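Tevdale Reuse Programme — progress report to the Prillard Fund
Prepared by Laimutė Paulauskas

1. Position to date
The grant covers 2,664 desktop towers from the Butholm store. Some 500 have been stripped and graded. Towers are laid on their side for all internal work, with power supply, graphics card and drive cage left in until the board has been checked.

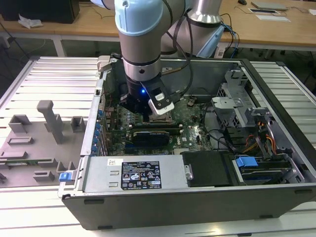

2. Processors and memory
Paste residue is to be cleaned off each heat spreader before the part number is logged. Memory is bagged separately by capacity; 247 modules have passed test.

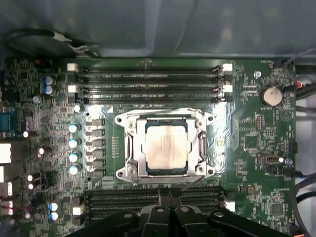
Page 2 of 3
Load levers and slot latches are inspected at the same stage. Boards with a damaged socket go to Raudsepp for metals recovery — none are repaired.

3. Boards
Shoshana Szabo has revised the grading sheet to record capacitor condition and board markings.
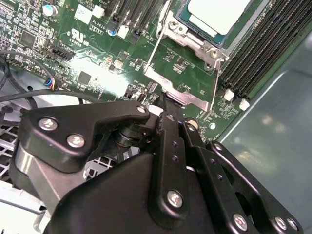 Fig. 3. Motherboard in case, processor held in its socket frame.

4. Remaining work
Drive removal is the slowest step. We request a further 90 bench hours to complete the Dell units.

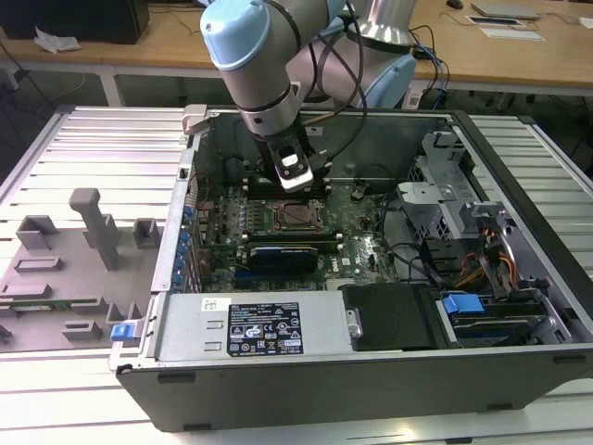 Tevdale, Monday, May 3, 2021
Spending is within budget. Revised totals will follow with the next claim.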